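Vendley Two-Arm Classroom Kit: a term with the robotics club

Rating: 3.5 out of 5

I help run an after-school robotics club with 15 members, and in the fall we spent $1344 on the Vendley two-arm kit. That was most of our money for the year. The rest went on snacks, which have held up better than the left elbow.

The box says assembly takes an afternoon. It took us three meetings, one of them devoted entirely to finding out that step 22 should come before step 19. The screws are sorted into little bags, and the bags are labeled in a type size I'd associate with contact lens packaging. Once it was together, though, the arms moved smoothly and the kids forgave everything. I held out a bit longer.

Our project for the spring showcase in May is called Put Away the Groceries. Each team gets 60 seconds to have the arms pick up play food and place it where it belongs. Jarmila Dvořáček, who wrote the rules, awards 2 points for an item placed properly and takes one off for anything that lands on the floor. The first practice round ended with a team on minus four. They asked if they could stop early. 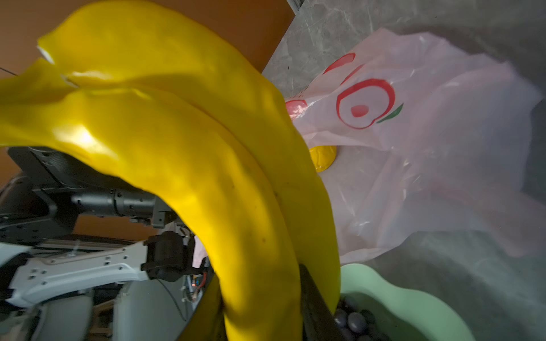 The grippers are the best part of the kit. They close evenly, and you can set the force in software, so a careful student can get a decent hold on slick plastic. A less careful student can fling a lemon surprisingly far. Anything curved needs patience, as the angle of approach matters more than the manual lets on, and the manual's own practice object is a cube. Of course it is.

The wrist cameras are fine. Colors come through well enough for our sorting code, but shiny things produce glare that the software likes to treat as a second object. We moved one lamp and the trouble mostly went away.

Now the grumbling. The cables are an inch too short for comfort. The teaching app logs you out if the laptop naps, and it takes your unsaved positions with it. Customer support answered within a day, very politely, with a link to the page I'd said I had already read.

We borrowed a Hisora kit last year. It was quicker to set up and a good deal weaker, and it had one arm, so there was no handing things across. If your group is under ten kids or mostly beginners, I'd look there first. For older students with some patience, get the Vendley, and do step 22 early.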